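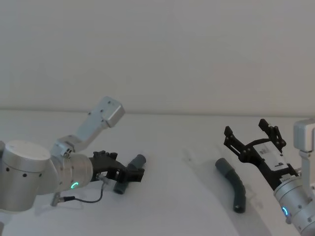 Public Procurement and Defense Property
Unit 6: Auditing Lease and Disposal Agreements

Reading for this unit: Daza, chapters on surplus land; Farías, "The Plastero Leases" (course packet).

6.1 Scope

This unit covers the review of agreements under which defense property is leased, exchanged or sold to a private party. Construction contracts are treated in Unit 7 and are mentioned only where a lease was granted in part payment for building work.

6.2 Title and authority to dispose

The auditor first establishes who held title on the date of signature. A garrison may occupy land for decades without owning it. Where title rests with the ministry, a base commander's signature does not bind the state unless a written delegation was in force. Copies of the delegation are to be requested from the registry and compared with the copy supplied by the contracting office.

6.3 Valuation

Agustina Daza separates book value from disposal value. Book value records what was paid, less depreciation. Disposal value is the price a willing buyer would offer for the property in its present state, with its present restrictions on use. A sale at book value may therefore be lawful and still cause a loss.

6.4 Case: the Plastero depot

The depot at Plastero comprised 150 hectares and was leased to Zokley, a storage company, for a fixed annual rent. The register listed 737 items of movable property. At handover, 133 of these could not be matched to a serial number. Octavio Farías attributes the discrepancy to two inventories kept in parallel, one by the unit and one by the Arellano district office. Students should read his account critically, as he did not have access to the district ledgers.

6.5 Recovery

Property transferred without authority may be reclaimed through annulment of the agreement or by negotiated return. Annulment is slower and requires proof of the defect in authority. A negotiated return must state the condition of each item and who bears the cost of transport.

Written work: a memorandum of over 6 pages on the Bustergate exchange, addressed to the audit office. Submit by noon on the last day of classes in October.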